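Workshop notebook – Plikedbridge back room
Wednesday, August 30, 2023

Morning spent on the table surface and the walls, afternoon on the blocks. Writing it all down now before I clean up, as last week's notes were done from memory and I left out half the measurements.

Table covering first. The old plain sheet had lifted at two corners and had a long scratch through the middle where something got dragged over it, so it came off. I used a plastic scraper and the heat gun on its low setting. The adhesive stayed behind in strips and took longer to get rid of than the sheet did. Rubbing alcohol softened it but smeared it around. Citrus cleaner left on for a few minutes was better, then a second wipe with alcohol to take the oil off. Do it in that order next time and skip the first round.

The new covering is the Tredell one with the gray fern and leaf print on pale gray-white, orange flowers scattered over it. I had my doubts about the orange in the store but it is fine on the table. Cut it oversize, laid it from the back edge forward, squeegee in short strokes. One bubble near the front left that I pricked with a pin and pressed flat. The pattern does not line up perfectly with the side edges. It drifts a few millimeters over the full depth, which I put down to my first cut being off square and not to the material. Left it alone. If anyone wants to redo it there is enough on the roll for one more table of this size, and the roll is standing behind the door.

Walls next. Back, left and right are all in the beige paper now, vertical stripes with the brown damask medallions. It is from Nulham, bought as an end of line, and I doubt we can get more. I hung the back piece first and worked outward to the sides. Things to remember about this paper:

It stretches when it soaks. Five minutes of booking is too long, three is enough.

The medallions need matching by eye from the middle of the back wall, not from a corner. I started from the corner on the first attempt and had to peel it off and slide it over.

A fresh blade for every long cut. The second cut with the same blade tore the paper at the bottom and I had to trim the whole edge again.

Checked the stripes with the small level. The back wall is true. The right wall leans slightly toward the front, and you would have to be looking for it.

Somebody asked last week why we bother with patterned paper and a patterned table together. The answer is that we have had plain on plain since the start and wanted a busier setting with more going on behind and underneath the objects. The flowers and the medallions together are a lot. I would not have it in my kitchen. For the workspace it is what we were after, and it can stay up through the next round at least.

Then the blocks. The box that came back from the shelf was a mess, with three different sets mixed and some of them chipped. I went through it and kept out anything with a splintered edge. The wooden ones got a light sand with 200 grit, edges only, and a wipe with a barely damp cloth. No oil and no wax. The waxed batch from the spring picked up every bit of dust in the room and I don't want to repeat that. The painted ones only got wiped.

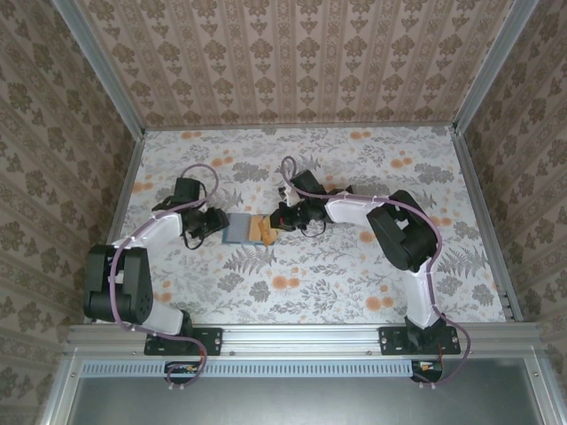 I tried several pairings on the table and settled on the light blue with the tan to start with. The blue is pale and I was worried it would get lost against the gray of the leaves, but there is enough difference. The tan is easier to pick out on the table than I expected. It would be a poor choice against the wallpaper, where it is close to the beige, so keep that in mind if we ever stand blocks up at the back.

Leaning one block on the edge of another is less stable than laying both flat, and the new covering is slicker than the old sheet. On the old one a block would stay where you leaned it. On this one I had two slide down flat when I tried it by hand before lunch. Putting the block down slowly and letting go straight up helped. I don't want to add anything grippy to the surface until we have lived with it for a week. If it keeps being a nuisance, the options are a matte overlay or very fine sanding of the block faces, and I would try the sanding first as it costs nothing.

Weights, for the record. I only did the wooden ones and only on the kitchen scale, so don't read too much into the last digit. The whole box of wooden blocks came to 2,964 grams with the box, and the empty box is 500. I will do them one by one when the better scale is back from the front room.

Stock:
Tredell table covering – one roll, part used
Nulham wallpaper – offcuts only, nothing long enough for a full wall
Sandpaper, 200 grit – 8 sheets left
Citrus cleaner – nearly out, needs ordering
Snap-off blades – nearly out, same order
Rubbing alcohol – plenty

Ordering goes through the usual Nông account. Last time the cleaner came in the large can that does not fit the cabinet, so ask for the small bottles even though they cost more per ounce.

Room notes. The smell of paste was strong until mid-afternoon with the window open. Paper offcuts are in the blue bin and the old table sheet is in general waste, folded with the sticky side in. I swept twice and still found slivers of backing paper under the bench, so watch for those on your shoes. The heat gun is back on its hook. The level is in the top drawer, where it belongs and where I did not find it this morning.

Still open:
– bottom seam on the left wall, lifting a little, needs a dab of paste and a night under tape
– sort the chipped blocks, decide whether to sand them down or throw them out
– label the three block sets so they stop getting mixed
– a second look at the front left bubble after a couple of days
– photograph the wallpaper offcuts with a ruler next to them in case we want to match the pattern size later

I also want a spare tabletop cut to the same size. Changing the covering in place took most of the morning, and with a second board I could do the sticky part on the bench and just swap them over. I have a piece of board in mind from the rack by the stairs but have not measured it yet. Tomorrow, after the seam.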